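5.3 Rehearsing the bin transfer in simulation

Complete this section before powering the bench arm. The Rewi scene file must be loaded and the Utton controller set to offline.

1. Open the wrist camera view and step the program to frame 363.
2. Check that the finger pads are upright and level with each other.

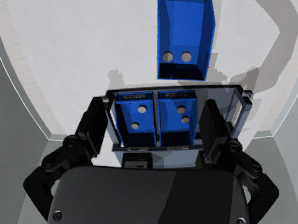

Figure 8. Wrist view, with the blue bin above the tray.

3. If one pad leads the other, re-enter the linkage offset and repeat step 2.
4. Jog towards the bin wall in increments of 5 mm. Stop when the wall lies between the fingers.

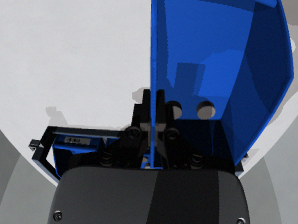 5. Set the closing force to 100 per cent only after the path has run clear. Save the pose as GRIP_A.

CAUTION: Welard fingers do not stop on contact in offline mode. A pose that overlaps the wall will be saved without warning.

6. Switch to the overhead view and compare the table layout with your own bench.

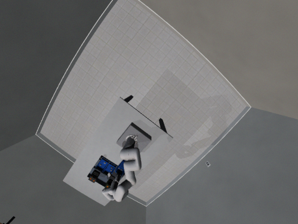
7. Measure from the arm base to the pad centre and enter the value under Cimau > Bench.

NOTE: Bench values saved before January use the old origin and must be entered again.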